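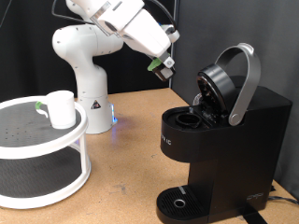
4 min read

How to set up a coffee corner on a small table

By Giuliana Sotelo
January 25, 2025

You don't need a fitted kitchen to have a decent place to make coffee. A table near a socket will do, as long as everything you use each morning is within reach. I have set mine up twice, once in the old flat in Branell and again when we moved to Hunmont last May. The second attempt works much better.

The main pieces are a coffee maker on the right and a two-tier turntable on the left, on a wooden tabletop. If you are left-handed, try it the other way round.

Start with the coffee maker

Put the machine down first and fit everything else to it. If yours opens at the top, lift the lid fully before you settle on a spot. A lot of people push the machine under a shelf or wall cupboard and then find the lid only opens halfway. Leave a hand's width above the raised lid so you can get a scoop in without knocking it.

Check that the lead reaches the socket without being stretched across the front of the table. Keep it behind the machine.

Add the turntable

A turntable with two round shelves holds far more than a tray and takes up less of the table. Before you load it, spin it slowly by hand with the tallest mug on it. If the mug or its handle hits anything, move the turntable forward a little.

Mugs can go on either shelf, but heavy things such as a full sugar jar should go on the lower one. Mine came from Darwish, the hardware shop by the station, and cost 7 pounds. White is easy to match, though it does show coffee drips. Wipe it with a damp cloth and a drop of washing-up liquid.

What to keep on it

Stick to what you use every day:

- the mugs you reach for first
- coffee, in a tin or jar with a tight lid
- a scoop
- sugar or sweetener
- a few teaspoons standing in a glass

Filters can go here too if there is room. Spare bags of coffee, the good cups and anything you only bring out for visitors should live in a cupboard. An overloaded turntable sticks, and things fall off the back.

Leave a gap in the middle

Keep some bare table between the turntable and the coffee maker. You need somewhere to put a mug down while you pour. Roughly 6 inches is enough for one mug and a spoon.

Looking after the table

Wood marks easily. Wipe up spills straight away and don't leave a hot jug standing on it. I use a cork mat from Dirnik, but an old folded tea towel does the same job.

Once a week, take everything off, wipe the table and both shelves, and empty out the loose grounds that collect under the coffee maker. Dry the table before you put things back.

If the turntable starts to wobble, look underneath for a stray coffee bean or a grain of sugar.

821 shares | 2 comments

Related articles
How to descale a coffee maker with vinegar
Storing ground coffee so it keeps its flavour
Getting tea stains out of white mugs
Simple ways to sort a kitchen cupboard

We use cookies to help this site work and to see which pages are read. Accept all | Manage settings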